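Looking after plastic tubs and steel shelving in the utility room

I have had the same blue tubs and the same run of steel shelving for years now, and people who come in through the back door always ask how I keep it all so respectable. Well, the answer is a bit of a ramble, so do put the kettle on first!

Start with the tubs. Empty them completely (yes, even the odd pegs at the bottom) and wash them in warm water with a small squirt of washing-up liquid. A soft cloth is plenty. I used a green scourer once, in a hurry one July, and the dull patch it left is there to this day. For sticky labels, rub in a drop of cooking oil, go and do something else for a while, and the whole lot should roll off under your thumb.

Stainless steel is fussier, bless it. Wipe along the grain, never in circles, and dry it straight away with a clean tea towel or you'll get water spots. Fingerprints come off with white vinegar, 1 part to 2 of water, in an old spray bottle. I do mine every 3 weeks or so, more often if the grandchildren have been.
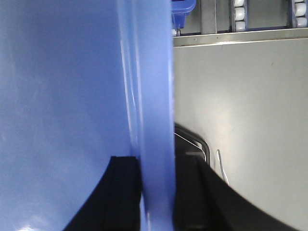
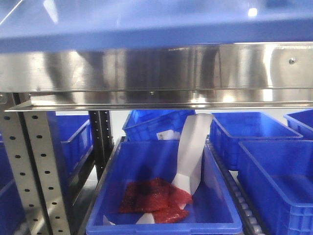
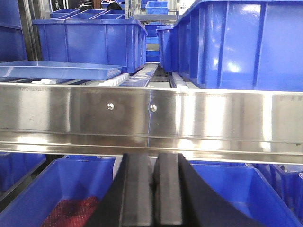
Blue plastic in the first, and brushed steel with its narrow ledge in the other two.

Now, ledges. Any little folded lip will gather fluff like you wouldn't believe, and a duster only pushes it into the corners. Wrap a damp cloth round a blunt butter knife and run it slowly along, then go over it again with a dry one. An old toothbrush is lovely for the screw heads, and while you're down there, see whether any want tightening.

If your uprights have rows of holes, try a pipe cleaner, or the thin nozzle on the vacuum if your patience is shorter than mine. Keep bleach well away from all of it, and salty water too, as both can pit the steel.

Last thing, heavy tubs go on the bottom shelf, please. My back learnt that one the hard way, and I still haven't got round to moving the Christmas box.

Posted 1 February 2019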